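We use cookies to remember your preferences and measure traffic. Accept / Manage settings

Pronstead Tower of Hanoi: Review

The Tower of Hanoi is a fixed design with very little room for a manufacturer to improve it and plenty of room to get it wrong. The Pronstead version is a base board, three pegs and a set of graduated rings. It ships assembled except for the rings, which come in a paper sleeve. I bought it at retail and used it over 4 weeks, mostly in the evening, on a desk and on a heavy wooden table.

Base and pegs

The base is a flat red rectangle, painted on all faces. The paint is even on top and slightly thin at the corners, where a little grain shows through under a desk lamp. On my unit the board sits flat with no rocking. There are no feet and no pads. On a glossy tabletop the base slides if a ring is pushed down off-center, and it can creep a fair distance during a long solve. Adhesive felt makes this worse. Small rubber dots fix it.

The pegs are left as plain wood and are glued into the board. All three were vertical on delivery as far as a small square could tell. The tops are sanded but not heavily rounded, so a ring lowered at an angle can catch on the edge of the peg before it drops. Spacing between pegs is adequate. Two of the widest rings can never be in play at once, so the maker has been able to keep the board short, and adjacent stacks do not touch.

Rings

Each size has its own color. The purple ring is the widest and goes at the bottom, with red, orange and yellow following in decreasing width further up. Color coding has no effect on the rules, but it makes notation easier. Written move lists can use an initial for the ring and a number for the peg, and a sequence recorded that way can be checked the next day without confusion.

The clearance between bore and peg is the best part of the product. Rings fall under their own weight and do not bind halfway down. There is some side play, enough that a finished stack can look a little off-center until it is squared up by hand. I would not want it tighter. An older set I own, the Brunura, has closer bores, and in humid weather two of its rings need to be twisted off.

Ring edges are softened. Flat on a table, a single ring is low enough that it takes a fingernail or a pinch from both sides to lift it cleanly. Users with limited grip will find this harder than taking the same ring off a peg, and should keep loose rings on the board.

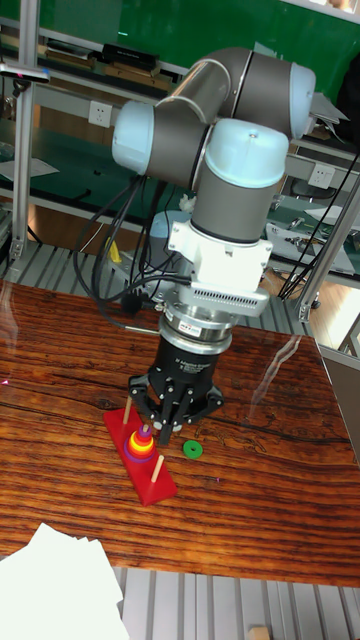
Use

Setup takes a few seconds: stack the rings on one peg from widest to narrowest and leave the other two bare. Starting from the middle peg works as well as starting from the end, and it removes the left-to-right habit that most people bring to the puzzle. The rules are the usual ones. Move one ring at a time, and never place a wider ring on a narrower one.

The minimum number of moves roughly doubles with each ring added. With three rings the shortest solution is 7 moves, which suits a first attempt and can be found by trial. I used reduced stacks for most of the test, leaving the spare rings beside the board. No storage is provided for them. A shallow tray would have been a sensible inclusion.

The supplied instruction sheet is a single folded page. It states the rules correctly and gives the three-ring solution, but says nothing about the recursive method or about the alternating pattern for the smallest ring. The Tomar set, which costs a little more, covers both.

Wear

By my tally I made nearly 400 ring transfers. The pegs show faint color transfer near the top, where rings first make contact. It came off with a dry cloth. No chips on the rings, one small chip on the lower edge of the base from being set down hard. The glue joints are still tight.

Comparison

Against the Brunura, the Pronstead has better clearance and a worse finish on the base. Against the Tomar, it has weaker documentation and equivalent pegs. Both of those sets come with a cloth bag. The Pronstead has only its carton, which does not close well once opened.

Verdict

Recommended for desk use and for teaching, with rubber dots added under the base. Buyers who want written material on solving methods should look at the Tomar. Rating: 4 out of 5.

© Virndale Reviews. All rights reserved. Contact | Back to top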